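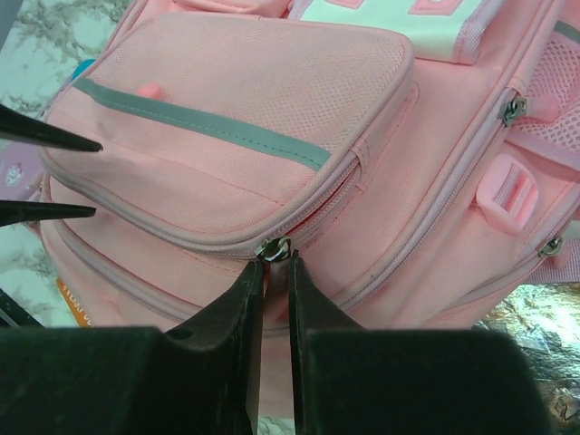

I'm going to stick up for zippers. Everybody at the shared shop wants their arm to stack cups or fold a towel, and I get it, it looks great in a clip. But if you're building a robot arm at home and you want to know whether it's any good, hand it a kid's backpack.

A cup stays put and it's the same cup every time. A backpack sags. The zipper pull on a small pink bag is a tiny ring of metal, and it flops wherever it likes, so you need two fingertips that close on exactly the right spot and don't shove the fabric out from under themselves. Then comes the hard part, following a curve while the bag slides around after you! I've gone through 16 sets of fingertips on the Norkwood build and I'd still say the shape of the tip matters more than anything you can buy for it.

Which brings me to money. People spend 200 dollars on a fancier motor when the one they've got is fine (mine came out of the Zamudard kit and I have no plans to replace it). Spend an evening with a file and some grippy rubber instead. Move your wrist camera until you can see both tips and whatever is between them. Do 30 tries on one zipper before you change a single line of code, and write down how each one missed, because "it didn't work" tells you nothing the next night.

I know the other side of this. Zippers are slow and fussy, and new builders get discouraged and go home. Fair enough, start them on blocks for a week or two. But I've seen arms that never missed a block and couldn't open a lunch bag, and lunch bags are closer to what I want one of these things for. I'd take a clumsy arm that can manage a zipper over a fast one that stacks cups any night of the week.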